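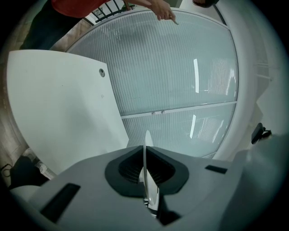 Matte gray and dark charcoal surfaces, with a thin white fin rising from the charcoal one.

Gray is the most frequently ordered color at Kowalchuk, a contract color laboratory that supplies formulations to molding and coating shops. It is also the color most often sent back. Teodora Pavlović has run the matching bench there since the laboratory moved to its present building, and she keeps a cabinet of retained gray standards that currently holds 268 plaques, each in its own paper sleeve.

"People assume gray is black plus white," she said. "You can make a gray that way. It will come out blue, and the customer will say it looks cold."

The blue cast comes from the pigments. Fine carbon black has a bluish undertone when it is let down in titanium dioxide, and the finer the grade, the stronger the effect. Pavlović corrects with small additions of iron oxide, usually yellow and sometimes a little red. The additions are small enough that she prefers to work from predispersed pigment, where a weighing error does less damage.

Most jobs start with a physical sample. She distrusts color names and is only slightly more comfortable with numbers sent by e-mail. A set of measured values means little unless the sender also states the light source, the observer angle and whether gloss was included in the reading. "I get three numbers and no conditions," she said. "Then I have to write back and ask for the part anyway."

Gloss causes the largest share of disputes. A textured panel and a smooth panel molded from the same batch will not look alike. The smooth one reflects light in one direction and appears darker and more saturated from every other angle. The textured one scatters light, which adds a veil of white and raises the apparent lightness. An instrument that includes the specular component reports the two panels as nearly identical. An instrument that excludes it reports a difference. Both readings are correct, and she sends both.

"The customer holds the two parts next to each other in a hallway and says the batch is off," she said. "The batch is fine. The tool steel is different."

For this reason she asks to see the texture plate before quoting. When the finish is still undecided she molds a stepped plaque with four textures on it and lets the customer choose the color and the surface together. The practice began after a job for Gastar, in which a cover and a base had been approved separately, months apart, by different people. The formulation was revised twice before anyone compared the textures.

Lighting is the second source of trouble. Two grays made with different pigments can agree in daylight and separate under store lighting. Pavlović checks every match in a booth under daylight, a warm lamp and a cool white lamp. She waits two minutes after each change so that her eyes adjust, and she wears a gray lab coat while doing it. A red sweater, she said, will put red on the sample.

Her records are kept on cards as well as in the database. Card 100 in the current series is a warm mid-gray for Zakeo that was approved on the first submission. Card 102 is a lighter shade for the same firm and took until May to settle, in part because the base resin had changed suppliers. The new resin was slightly yellow in its natural state. In a dark color this would have been hidden. In a pale gray it accounted for most of the error.

"You match the color in the material," she said. "If the material moves, you start again."

She does not recommend storing standards on a windowsill or near a radiator, although she has received several that clearly were. Her own plaques are kept in the dark and remeasured once a year. Those that have drifted past the limit are remade from the retained formula and checked against the old reading. The worn ones go into a drawer for training new staff, who are asked to sort them from lightest to darkest and then from warm to cool. The second sort takes much longer — most people have never had to think of gray as having a hue.

Asked about tolerances, she said that a tight one is easy to write on a drawing. Holding it through a production run depends on dosing, melt temperature and residence time, none of which belong to the laboratory. Her usual advice is to agree on a light limit and a dark limit as physical plaques, sign the back of each, and keep a set at both ends. Kikberg, a regular account, does this for every new color. Its purchasing department and the molder each hold a pair, and a third pair is in her cabinet, filed under the approval date.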